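We use cookies to keep this site working and to count visits. By continuing to browse you accept our use of cookies. Accept | Settings

Mimisden Television Society
Minutes of the Programming Meeting

Present: Vinh La (Chair), Đạt Văn (Secretary), 19 members
Apologies: received from two members and recorded by the Secretary

1. Opening

The Chair called the meeting to order and confirmed that a quorum was present. The agenda was adopted with one change, the item on subtitles being moved ahead of the item on the discussion series.

2. Minutes of the previous meeting

The minutes of the February meeting were approved with one correction. Under item 4, the title of the Trodier drama should read "The Lò Inheritance" and not "The Lò Inheritances." The Secretary will amend the filed copy.

3. Spring viewing season

The Chair reported that the Society had received permission from Trodier to show all eight episodes of "The Lò Inheritance" to members in the main hall. The permission covers 2 showings of each episode and does not extend to recording or to lending of the files. Members were reminded that guests must be signed in at the door.

There was discussion of the schedule. Several members favored showing two episodes per evening, as was done with the previous serial. Others noted that the fourth and fifth episodes run well over an hour each and that the evening would finish late. One member observed that the fifth episode takes place almost entirely in flashback and loses much of its effect if it is not seen directly after the fourth.

Moved and seconded: That episodes be shown in pairs, with a break of 15 minutes between them, and that the evening for episodes four and five begin half an hour early. Carried, with three opposed.

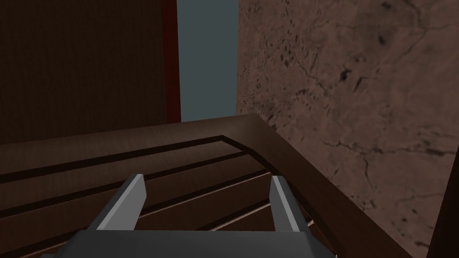
MIMISDEN, March 16, 2024

4. Subtitles and sound

The Secretary presented the results of the member survey on subtitles. Of 254 surveys sent out, 200 were returned. A clear majority asked for English subtitles on all programs, including those in English. A smaller group objected that subtitles give away the timing of jokes in comedies, and asked that at least one showing of each comedy be run without them.

The Chair stated that both views could be met where a program is shown twice. For "The Lò Inheritance," which contains long passages in Vietnamese, subtitles will appear at both showings.

Complaints about sound in the rear seats were noted. Dialogue in the courtroom scenes of the last serial was reported as hard to follow. The Secretary will arrange a sound check before the first evening and report back.

Moved and seconded: That the first showing of each comedy carry subtitles and the second be shown without. Carried.

5. Discussion series

Đạt Văn proposed a series of three evening discussions to follow the spring season, under the working title "The Second Episode." Each would consider how a serial settles into its story once the pilot is over. Suggested programs were the Trodier drama, the Florivex comedy "Night Clerk," and one older title to be chosen by members.

A member asked whether "Night Clerk" was suitable, given that its tone changes sharply in the second season. The proposer replied that only the first season would be discussed. Another member asked that speakers be told to warn the audience before revealing endings. This was agreed without a vote.

The Chair asked for suggestions for the older title to be sent in writing to the Secretary before the next meeting.

6. Newsletter reviews

The Secretary reported that four reviews had been submitted for the next newsletter and that two of them concerned the same program. Both will be printed, the authors having reached opposite conclusions. The limit of 600 words per review remains in force. Contributors are asked to give the full title and the episode number when referring to a particular scene.

The request to introduce star ratings was raised again. After some discussion the matter was tabled.

7. Other business

A member asked that the hall lights be left on low during closing credits. Agreed.

8. Adjournment

There being no further business, the Chair adjourned the meeting. The date of the next meeting will be sent to members with the newsletter.

Respectfully submitted,
Đạt Văn, Secretary

Contact the Secretary | © Mimisden Television Society | Back to top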